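Can a Machine Pack Your Breakables Yet? Tips for Wrapping by Hand in the Meantime

Every January I get the same letter from readers, worded a little differently each time. They've seen a clip of a robot folding a shirt or loading a dishwasher, and they want to know whether to hold off on some chore until they can buy something to do it for them. This winter it was Wilma Goossens, who is moving her late aunt's ornaments to a smaller apartment and asked if there was a machine that wraps fragile things.
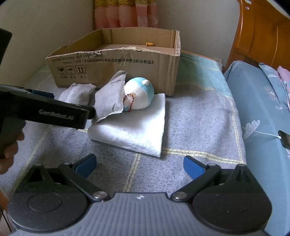 My answer to Wilma was no, and don't wait. Wrapping looks like the easy end of packing. You put a thing on something soft, pull a cloth over it, tuck, and set it in a box. But cloth doesn't stay where it's put, round things roll, and anything with a string or a tassel will catch on whatever you use to pick it up. Your fingers sort all that out while you're thinking about lunch. A pair of finger pads on a linkage has to get every bit of it right on purpose.

I'm told the current approach is for people to do the chores while holding grippers, so the machines can learn from the recordings. Fine. I've heard "a couple more years" often enough that I'd want to see one wrap a whole shelf of ornaments, no two the same shape, with a person standing well back and keeping quiet. One ball on one towel wouldn't persuade me.

A reader named Nahuel Salinas wrote in to disagree. He works on a packing line at Emiteck, where a machine sleeves 2000 glass jars a shift and drops very few. I believe him. Those jars are all the same jar, though, and they arrive standing up, facing the same way, at the same spot on the belt. When one comes through lying on its side, a person walks over and stands it up. My cupboard has never once presented me with two identical items in a row.

So, for those of us still doing it by hand:

Work on the bed. A mattress forgives a drop and a kitchen counter doesn't. Pull the sheet tight first so nothing rolls down into a wrinkle.

Fold a bath towel into a thick square and use that as your wrapping station. Round pieces settle into it a little and stop wandering.

Deal with strings, beads and hooks before anything else. Wind them loosely and lay them on top of the piece. Don't pull a beaded string tight around a painted surface, it will leave marks by spring.

Thin nonwoven cloth is good for the first layer. It doesn't shed ink the way newspaper does, and you can use it again next year. Go around twice and tuck the loose end underneath. Tape on the cloth only, never on the piece.

Check the box. The arrows go up, and the glass and umbrella symbols mean what they always meant, but they were printed for whatever came in it the first time. If the top edges are ragged, the box is all right for a closet shelf. For a moving truck, get a fresh one. Orysia Vakulenko lost a whole tea set to a carton she had already used three times.

Heavy things on the bottom, a layer of crumpled cloth, light things on top. Fill the gaps until nothing shifts when you tip the box gently. If you hear a clink, open it up and start that layer over.

Put your phone somewhere else. I have packed mine twice.

Wilma wrote back to say she had 117 pieces done in two evenings, with the radio on, and one chipped angel that may have been chipped already. If somebody has a home machine that can match that, my address is at the bottom of the page. Please bring the machine and leave the video at home. I'll supply the ornaments, and I get to pick which ones.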